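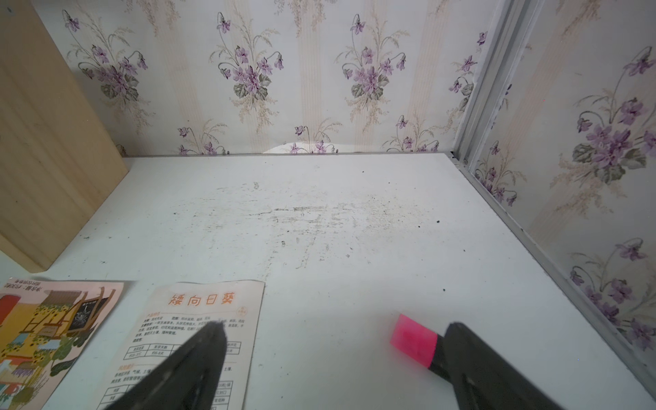 Figure 1. Shelf with seed packet and marker, floral wallpaper behind.

Effect of Storage Temperature on Germination of Lettuce Seed
Simone Portela
Course project report, May 6, 2024

1. Purpose

Seed packets carry a packing year but seldom any advice on storage. The project compared lettuce seed kept in a heated room with seed from the same lot kept in a refrigerator. The question was whether a single season in a warm room lowers the germination rate enough to matter to a home gardener.

2. Materials and method

All seed came from one lot of the variety Grarer. It was divided into two groups of 200 seeds. Group A was stored on an open shelf indoors. Group B was stored in a closed jar in a refrigerator at 4 °C. Both groups went into storage in the fall and were taken out in February.

Each group was sown on damp paper towel in covered trays, 50 seeds to a tray, and held at room temperature out of direct sun. Trays were checked every morning for six days. A seed was counted as germinated when the root was at least as long as the seed coat. Counted seeds were removed with tweezers so that they could not be counted twice.

3. Results

In Group A, 29 seeds failed to germinate, a rate of 85.5 percent. In Group B, six seeds failed, a rate of 97 percent. Most of the difference appeared early — Group A was slower on days two and three and did not catch up. Mold was present in one Group A tray from day five. The tray was kept in the count.

4. Sources of error

Humidity was not measured. The shelf group was in paper and the refrigerator group was in glass, so temperature and moisture cannot be separated in this design. A repeat should use the same container for both groups and a third group in a sealed jar at room temperature. The trays were also not rotated, and those nearest the window may have been slightly cooler at night.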